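Incidencia: la búsqueda no encuentra partituras que están en el catálogo
Estado: resuelta, con una consulta abierta al final
Última actualización: 12 de enero de 2022

Abro la incidencia con mucho gusto porque el cambio a Plamero me tiene encantada y quiero dejarlo fino. Llevábamos años con el archivo del coro en Brannigan, que cumplió de sobra, pero cada vez que alguien pedía "aquella misa a cuatro voces con órgano" había que ir ficha por ficha. Ahora se filtra por plantilla, por idioma del texto y por tiempo litúrgico, ¡y todo en la misma pantalla!

El problema es el siguiente. Exporté el catálogo completo desde Brannigan a CSV y lo importé en Plamero. El resumen final decía 1.586 fichas leídas, 1.586 fichas creadas, ningún aviso. Perfecto. Pero al buscar "canción" me salen bastantes menos obras de las que tenemos. Si abro la lista completa y bajo con la rueda del ratón, las que faltan están ahí, con su título bien escrito, tilde incluida. Copio el título de la ficha, lo pego en el buscador y entonces la encuentra. Lo escribo a mano, letra por letra, y no la encuentra.

Otra cosa rara que puede tener que ver: en el listado alfabético por título, "Año nuevo" aparece dos veces (tenemos dos arreglos distintos) y los dos arreglos no están juntos. Uno va donde le toca y el otro se ha ido unas líneas más arriba, entre "Angelus" y "Antífona".

Lo que he probado antes de escribir:

- Reconstruir el índice de búsqueda desde Mantenimiento. Termina bien, sigue igual.
- Importar otra vez en una base vacía. Mismo resultado.
- Activar "ignorar tildes" en el buscador. Encuentra más cosas, pero siguen faltando.
- Cambiar el idioma de ordenación de "genérico" a "español". El listado mejora en las demás eñes y el "Año nuevo" descarriado sigue descarriado.
- Abrir el CSV con la hoja de cálculo. A la vista, las dos filas son idénticas.

Adjunto el CSV y el registro de importación.

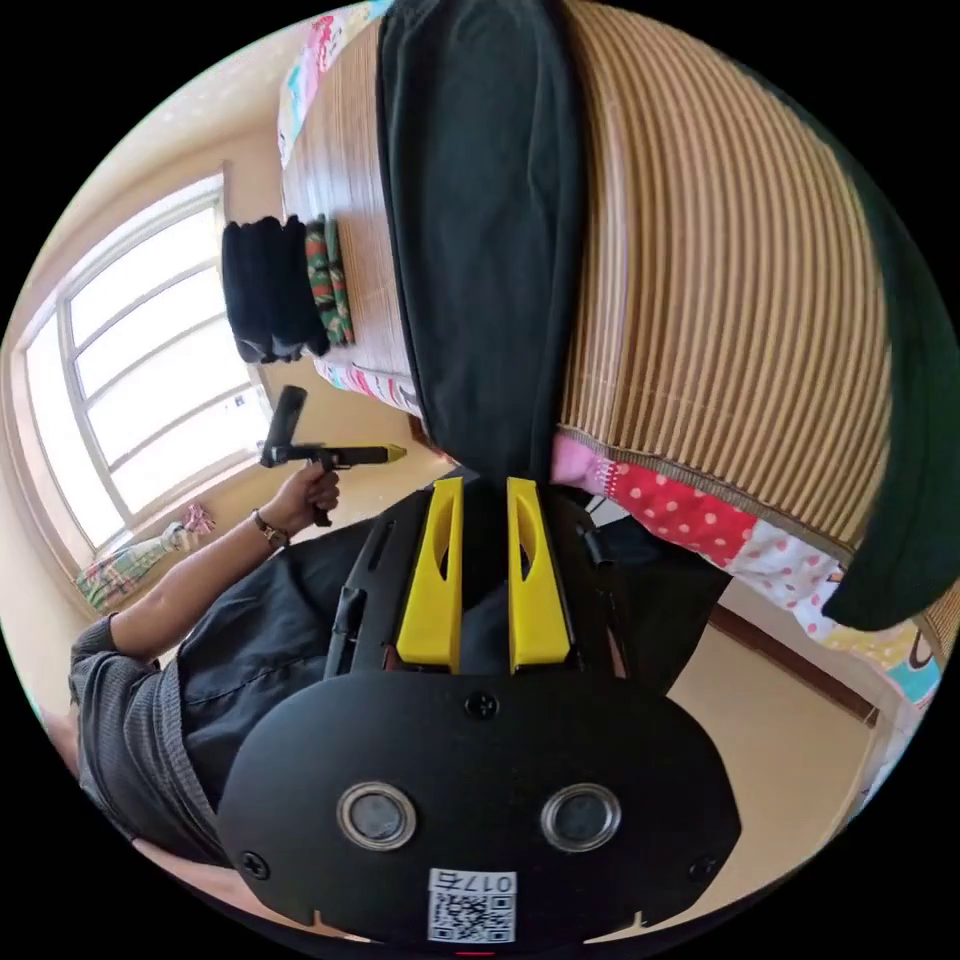
Shota Katayama: Gracias por el detalle, así da gusto. Que funcione al pegar y falle al teclear apunta casi siempre a lo mismo: dos textos que en pantalla se ven iguales y por dentro están escritos de otra manera. ¿Puedes abrir el CSV con un editor que enseñe los códigos de los caracteres y mirar los dos "Año nuevo"? La hoja de cálculo no sirve para esto. De momento no toques nada en la base buena.

Primera comprobación: los códigos

Lo he abierto con Okano, que tiene una vista de caracteres estupenda que yo no había usado jamás. Pones el cursor encima de una letra y abajo te dice el código. Pues bien:

Primer arreglo, el bien colocado: A, ñ (U+00F1), o.
Segundo arreglo, el descarriado: A, n (U+006E), tilde combinable (U+0303), o.

Es decir, en una ficha la eñe es un solo carácter y en la otra son dos, una ene seguida de un signo que se le pone encima. ¡En pantalla salen clavadas! Me he pasado media tarde saltando de ficha en ficha por pura curiosidad. Con las vocales acentuadas ocurre igual: "canción" con la o acentuada de una pieza en unas, y con una o normal más el acento agudo suelto (U+0301) en otras.

He pasado la expresión de búsqueda que me mandó Shota, [\u0300-\u036F], para localizar las filas que llevan algún signo suelto. Salen 226 fichas. Las he ordenado por fecha de alta y son casi todas de la misma temporada, la del verano en que catalogamos los fondos de música coral infantil. Se tecleaban en otro ordenador y se volcaban a Brannigan desde un archivo de texto en agosto, así que por ahí entraron.

Respuesta de soporte: correcto, son las dos formas que admite Unicode para la misma letra. La compuesta se llama NFC y la descompuesta NFD. Brannigan guardaba lo que le llegaba sin tocarlo, y su buscador comparaba quitando todos los signos, por eso allí no se notaba. Plamero compara la cadena tal como está guardada. El teclado produce siempre la forma compuesta, y de ahí que lo escrito a mano no coincida.

Segunda comprobación: por qué no bastaba con "ignorar tildes"

Pregunté esto porque me parecía que esa opción debería haberlo tapado. La explicación me gustó. En la versión que tenemos instalada, la opción sustituye á por a, é por e y así con una tabla fija. Si la letra viene en dos piezas, la tabla no la reconoce y el signo suelto se queda en medio de la palabra. "Cancion" seguido de nada coincide; "cancio" más un acento más "n" no coincide. Las obras que encontraba de más eran las que tenían mezcla, con el título en una forma y el subtítulo en otra.

En cuanto a la eñe, la ordenación en español la coloca detrás de la ene solo si la ve entera. Descompuesta la trata como una ene con un añadido, y por eso "Año" se metía entre "Angelus" y "Antífona". 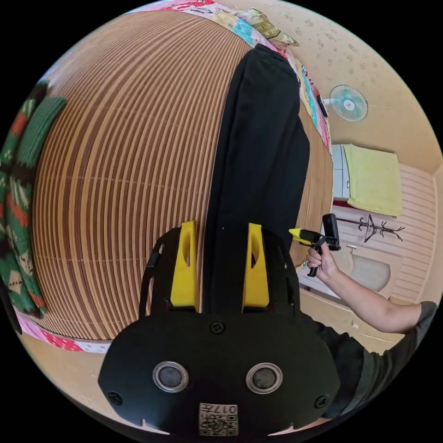 Arreglo aplicado

Van los pasos tal como los hice, por si otro coro pasa por lo mismo. El orden importa.

1. Copia de seguridad de la base actual desde Archivo, Guardar copia completa. La dejé en otro disco.

2. Exportar de nuevo desde Brannigan eligiendo UTF-8. En el desplegable hay dos entradas parecidas y la buena es la que no lleva "con marca".

3. Pasar el archivo por Pruker, que es un conversor pequeñito de línea de órdenes. La orden fue:

pruker --entrada catalogo.csv --salida catalogo_nfc.csv --forma nfc

Tarda un suspiro. Al acabar escribe cuántas líneas ha modificado y coincidió con lo que habíamos encontrado en Okano. Di un saltito en la silla.

4. Repetir en el archivo nuevo la búsqueda de signos sueltos. Cero resultados.

5. Crear una base vacía en Plamero, con idioma de ordenación "español" desde el principio. Si se cambia después hay que reconstruir el índice.

6. Importar, reconstruir el índice por si acaso y probar.

Pruebas que hice: "canción" tecleada, con tilde y sin ella; "Año nuevo"; "niño"; "corazón"; y una villanesca con diéresis en el título que siempre ha dado guerra. Todas salen. Los dos arreglos de "Año nuevo" están por fin uno debajo del otro.

Efecto inesperado: notas cortadas

Revisando el resultado con calma me topé con otra cosa que ya ocurría en la primera importación y que yo no había visto. El campo Notas de Plamero admite 2.000 caracteres, y lo que pasa de ahí se corta sin decir nada en el resumen. Hay ocho fichas afectadas, todas de obras grandes, con notas largas de ensayo: respiraciones, pronunciación del latín, dónde se sientan los metales si los hay. Es información valiosísima para quien venga detrás, de modo que no quería perderla.

Soporte me indicó el campo Documento asociado, que no tiene límite. Lo he resuelto así: las notas completas van en un archivo de texto por obra, enlazado desde la ficha, y en Notas queda un resumen de un par de líneas. Me ha servido para releerlas, y hay joyas. La de una pasión en alemán dedica un párrafo entero a las haches aspiradas.

Queda anotada como petición de mejora que el resumen de importación avise cuando recorta un campo. Shota Katayama la ha pasado al grupo de desarrollo junto con otra, que la importación ofrezca normalizar a NFC con una casilla. Ojalá entren las dos, porque a cualquiera que venga de un catálogo antiguo le ahorrarían el rodeo.

Detalles sueltos

El separador del CSV era punto y coma. Con coma, los títulos del tipo "Ave María, gratia plena" se partían en dos columnas.

Las signaturas (C-014, C-015 y demás) hay que importarlas como texto. Como número desaparecen los ceros de la izquierda y las cajas dejan de casar con las fichas.

Los nombres de compositores se vinculan a una lista de autoridades. Antes del arreglo había autores repetidos, uno por cada forma de escribir la tilde, y con la base nueva se han fundido solos. Si alguien corrige las fichas a mano en la base vieja, esos duplicados se quedan y hay que unirlos uno a uno desde Autoridades, Combinar.

El campo Voces respeta lo que tenga el original. Nosotros teníamos "SATB", "S.A.T.B." y "4 v. m." conviviendo alegremente. Eso no lo arregla ningún conversor y lo estoy unificando por las tardes, con un café al lado.
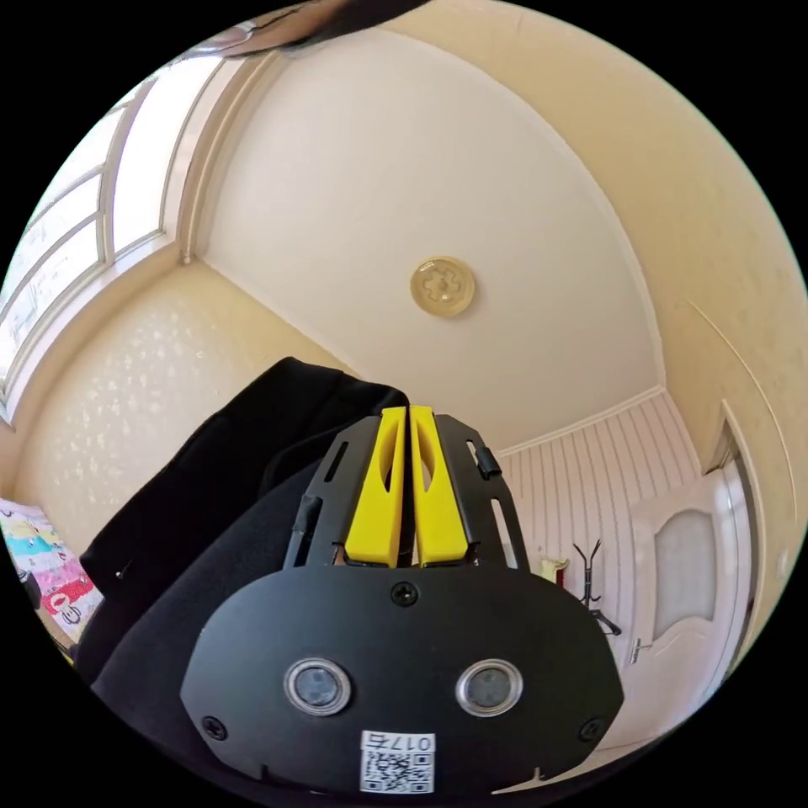 ¿Hay que volver a imprimir las etiquetas de las cajas después de normalizar el catálogo?

Las etiquetas ya impresas siguen siendo válidas, porque la signatura no lleva tildes ni eñes y no cambia. Conviene reimprimir únicamente las que salieron con un cuadradito en lugar de la tilde, cosa que ocurre con algunas tipografías de impresora cuando reciben la forma descompuesta.

Me quedaba entonces lo de las exportaciones. Cada trimestre pasamos el listado de repertorio a otros coros con los que intercambiamos material, y no sé si los archivos que ellos nos devuelven vendrán en una forma o en otra. Soporte recomienda pasar por Pruker todo lo que llegue de fuera, siempre, aunque parezca limpio: si ya está en NFC lo deja como estaba. He puesto la orden en un acceso directo del escritorio, con el nombre "Limpiar antes de importar", para que lo use cualquiera del archivo.

Shota Katayama: Muy buena idea el acceso directo. Ten en cuenta que Pruker no sobrescribe, así que si ya existe un archivo de salida con ese nombre se detiene con el aviso "destino ocupado". Borra el anterior o añade la fecha al nombre.

Anotado y probado, con la fecha en el nombre va de maravilla.

Consulta abierta: tenemos unas cuantas obras en catalán y en euskera, y al ordenar en "español" me gustaría saber qué hace Plamero con la l·l. De momento las veo bien colocadas, pero son pocas y puede ser casualidad. Dejo abierta esta parte hasta que llegue la respuesta de desarrollo; lo demás se puede dar por cerrado. ¡Muchísimas gracias por la paciencia y por la expresión de búsqueda, que ya me he apuntado en la tapa de la libreta!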